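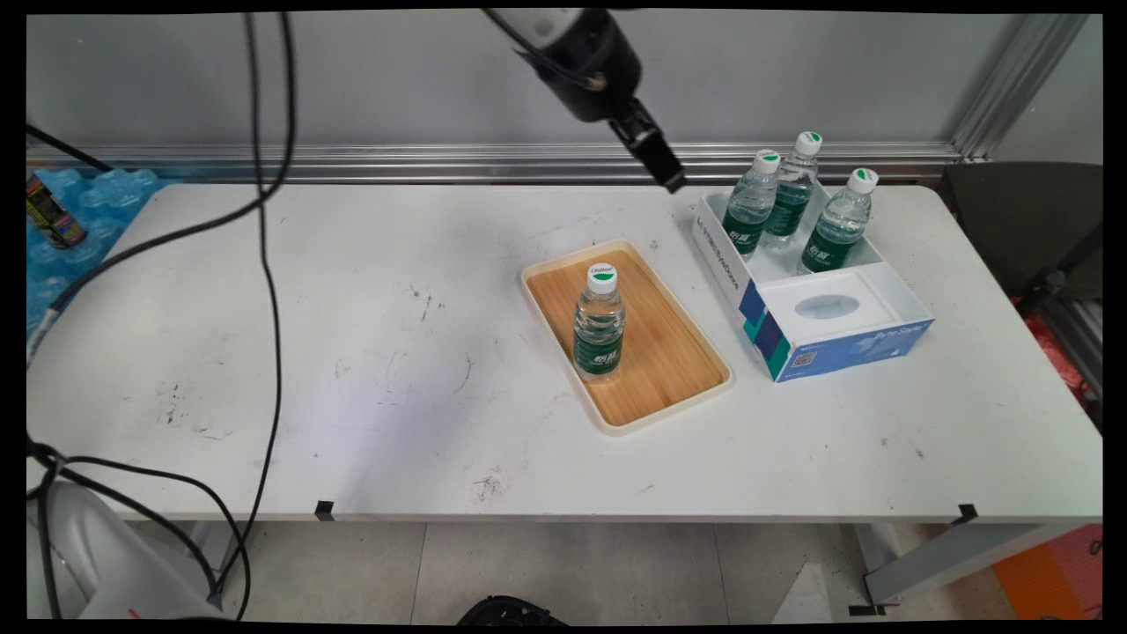
Water station table: bottles keep sliding on the tray

Status: open, waiting on parts
Category: break room / supplies
Last update: 10 am

What's going on

Hi all, me again. I'm trying to get the drinks sorted on the white table and the tray is driving me a bit nuts. It's the one with the cream rim and the bamboo-pattern bottom, ordered from Flustex back in February. Looks nice! But a full bottle skates across it every time somebody bumps the table (which is often, it's that kind of table).

What I've tried so far

1. Wiped the bottom of the tray with dish soap and dried it. Better for one morning, then right back to sliding.

2. Turned the tray diagonally so people coming past don't catch the corners. This did help – I'd keep it that way for now.

3. Started keeping the spare C'estbon bottles in the open white box next to the tray. Three fit in the rear left compartment, and they stay up fine in there. The raised insert with the oval opening takes up the right side, so don't try to squeeze more in. I'm leaving that insert alone until somebody tells me whether we need it.

4. Put only one bottle out on the tray at a time. Works, but then I get messages asking where the water went. It's in the box, folks!

5. Scrubbed the dark marks on the tabletop with Allix cream cleaner. Some lightened up a little, the scratches obviously didn't. Not really part of this ticket but I know someone will ask.

Still to do

Granodport has a grippy shelf liner that you cut to size, 6 dollars a roll, and I've put in a request for one. If it curls at the edges I'll go back to Abubakari and see if they'll swap the tray for the rubber-bottom version (theirs costs 9 more, ugh).

The blue-wrapped pack stays at the far left, past the end of the table. Please take from the box first and only open the pack when the box is empty – I'll top it up in the afternoons.

I'll update this when the liner shows up. If you've got a leftover piece of liner at home, bring it in and I'll try it sooner.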